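Snack line notebook, Skorklow packing room
25/10/2021

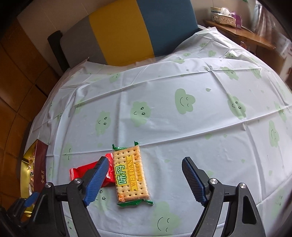

Second week of having the sorting arm on the small-goods bench and I want to get this down while it's fresh, mostly for me but also for whoever gets the bench after me. The packing crew at Jekura had been told in June that "repetitive lifting" would go to the machine, and everybody heard that as "your job". So far what it has taken is the mixed snack totes, the part of the shift people used to trade away. Flat light stuff is the argument now. A cracker packet like the WEIDAN one, clear wrap with crimped green ends, is easy to grab and just as easy to crush, and the packers have strong opinions about where you take hold of it! Mine is across the middle, gently. Two of the night crew say always by the crimp. We haven't settled it.

Ran 82 picks before lunch with the soft setting and wrote off 14 for cracked contents. After lunch I dropped the closing force a notch and did 30 more, lost three. Better, but I only had one flavor left by then, so don't read too much into it.

The bigger change is who does what. Before, you packed, and if something looked off you put it aside. Now one person minds the arm and clears whatever it fumbles, and that person is standing still for most of an hour -- which sounds restful and is not (my knees would like a word). I asked Hladun for a proper stool and a 27 minute swap instead of the full hour. They said yes to the stool.

Also the pay sheet still has us down as "packer", with no line for minding the machine. Several people have raised it. I said I'd write to Skuvbridge, since they drew up the grades, and I have, no answer yet.

To do: more small red-wrapper type packets, they hide under the finger pads and the minder misses them. Clean the pads at shift change. Find out who keeps resetting the speed -- please just write it in here if it's you!

Jekura packing notes | Contact the bench desk | Copyright Jekura | Back to top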